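Reading Illico again, from the first number
22 Jun 2022

In March I found a box of old Illico comics at a flea market near the harbour in Kallio, and since then I have read almost nothing else in the evenings. I paid more than I planned, but the seller did not want to divide the set, and I did not want to leave without it.

For those who never met him: Illico is a courier who can arrive at any place before the message he carries was written. It is a strange power for a hero, and the early writers did not always know what to do with it. In the first stories he mostly stops bank robbers. Only when the villain Remitz comes in does the series find its tone. Remitz sends letters to people who are already dead, and Illico must decide if he will deliver them.

I had remembered Remitz as a simple bad man with a grey coat. Now I find him much sadder. His best chapter is the one in the post office cellar, where he speaks for eight pages and Illico says only one word. As a boy I skipped it – there was no fighting in it.

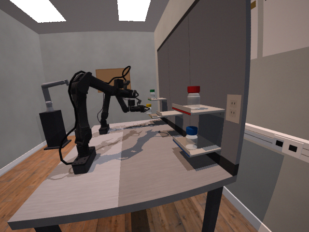
The page numbers run on from one issue to the next, so you can cite them like in an encyclopaedia. The whole story ends on page 920, although the last part was drawn in a hurry and the faces are not the same any more. The publisher, Filetti, printed around 2,000 copies of the final issue, if I can trust the letters column, and my copy has a coffee ring on the cover.

What I still don't understand is the brother. He is introduced with a full page, he gives Illico the silver whistle, and then he is gone until the end. Maybe a chapter was removed. If somebody has the collected edition, please look if the whistle is explained there and write to me in the comments.

Next I will read the two summer specials, which are out of order in my box.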